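O que o pão de ontem faz ao seu açúcar no sangue

24 de outubro de 2020

Durante anos, a recomendação para quem tem o açúcar alto foi simples e um pouco triste: menos pão, menos arroz, menos batata. Na clínica Munteanu, onde passei uma manhã a conversar com a equipa de nutrição, a conversa já é outra. Fala-se de amido resistente, uma parte do amido que o intestino delgado não consegue digerir e que chega quase inteira ao cólon, onde serve de alimento às bactérias.

O que me surpreendeu é que este amido pode aumentar na nossa própria cozinha. Quando cozemos batatas e as deixamos arrefecer no frigorífico até ao dia seguinte, uma parte do amido muda de estrutura. O mesmo acontece com o arroz e, em menor medida, com o pão. A diferença não é enorme, e as nutricionistas insistem neste ponto, mas para algumas pessoas ela nota-se no medidor.
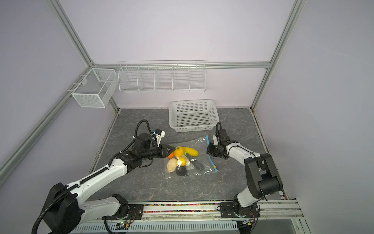 A mudança de hábitos começa, quase sempre, pela organização. Quem chega a casa com fome e não tem nada preparado vai comer o que aparece primeiro. Por isso, a equipa pede aos doentes que esvaziem uma prateleira e a reservem só para a comida da semana. Uma prateleira de arame branco com cinco divisões vazias, como a da fotografia, dá uma ideia de como separar as coisas: as leguminosas secas numa divisão, a aveia noutra, e assim por diante. O que precisa de frio vai, naturalmente, para o frigorífico, e o arroz cozido deve entrar lá depressa, porque à temperatura ambiente pode criar bactérias perigosas.

O programa Tamen, que a clínica oferece desde março, acompanhou 27 pessoas com pré-diabetes. Cada uma recebeu um plano com duas refeições frias por semana, quase sempre saladas de batata ou de lentilhas, e um caderno para anotar o que sentia. Algumas queixaram-se de gases nos primeiros dias. É um efeito conhecido — o intestino precisa de tempo para se habituar à fibra — e costuma diminuir quando a quantidade sobe devagar.

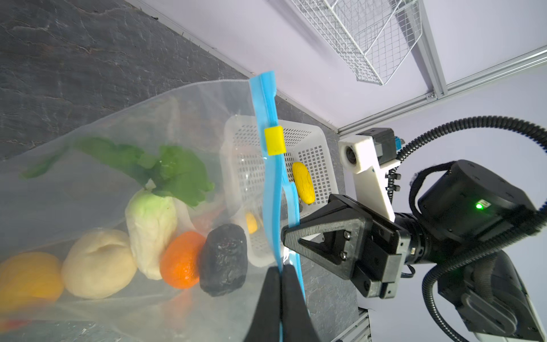 Há também quem prefira comprar o amido já em pó. Na farmácia Brultine vende-se um frasco da marca Isow por 50 euros, com uma colher de medida. Perguntei na clínica se valia a pena. A resposta foi prudente: o pó não substitui os legumes, e quem toma medicamentos para a diabetes deve falar primeiro com o médico. Uma taça de feijão custa muito menos e traz também proteína e ferro.

Eu experimentei a salada de batata fria, com azeite, salsa e um pouco de vinagre. Na segunda semana já a fazia sem olhar para a receita.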